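**Ticket 1194 — Tasting bookings: confirmation emails sent with wrong venue and start time**

Opened: December 25, 2023
Reported by: Abla Bataineh, guest relations, Gatura
Assigned to: Pongsak Prasertsri
Priority: high
Status: closed

## Report

Guests booked on the distillery tour with the Sondska whisky tasting are getting a confirmation that gives the Clurkberg tasting room as the venue, with a start of 13:00. The tasting is at Sondska and starts at 15:00. The itinerary PDF attached to the same email is correct. Two guests rang to ask which to follow.

Affected: all bookings on the February departures, 40 in total. Bookings for private tastings at Abreu are not affected.

## Checks

1. Opened three affected bookings in the back office. Venue and time correct in all three.
2. Resent one confirmation to a test address. Wrong venue again, so the fault is repeatable.
3. Compared the email template with the PDF template. The PDF reads venue and time from the booking. The email reads them from the product record for the tasting.
4. Opened the product record. It was copied from the Clurkberg tasting when the Sondska product was set up, and the venue code was left as it was. Start time likewise.
5. Abreu product checked. Created from blank, venue code correct.

Note from Yara Geagea: the supplier voucher also reads from the product record. Please check what went to Sondska before closing.

6. Supplier vouchers checked. Sondska receives a weekly list from the booking table and no vouchers, so their copy is right. Clurkberg received 13 vouchers for guests they are not expecting. Emmett Pruitt has phoned them and they have cancelled all of them at their end. No charge.

## Fix

- Venue code and start time corrected on the Sondska product record.
- Email template changed to read both fields from the booking, same as the PDF.
- Confirmation queue paused while the change went in, then restarted.
- Test booking made for two guests, one on the cask sample upgrade. Email and PDF agree. Test booking deleted.
- Corrected confirmations sent to all 40 bookings with a short covering line written by Abla. One bounced — old address on file, guest phoned and address updated.
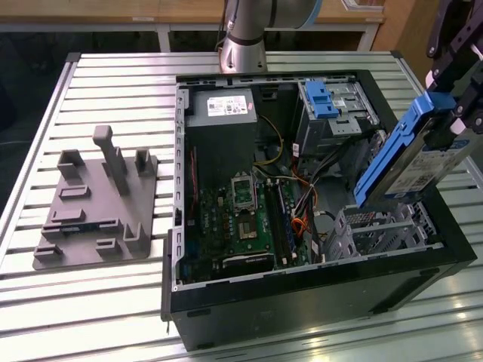 ## Left open

- Product copy function still carries the venue code across without a warning. Raised separately with Shadi Dabbas. Suggested change: blank the venue and time fields on copy and refuse to publish until they are filled.
- Tasting notes sheet for the Sondska session lists a cask that has been withdrawn. Not a system fault. Passed to Yara, who will replace the sheet before the first February group.
- Email footer cuts off the dietary requirements link after 80 characters in one webmail client. Low priority, link still works from the PDF.

## Comments

**Abla Bataineh:** Both guests who rang have the new email and are happy with it. One asked whether the coach waits at Sondska until the tasting finishes. It does, and I have added that to the itinerary text.

**Emmett Pruitt:** Clurkberg confirmed the cancellations in writing. Copy saved in the supplier folder.

**Pongsak Prasertsri:** Sent log checked after the resend. No further confirmations with the Clurkberg venue on Sondska bookings. Closing.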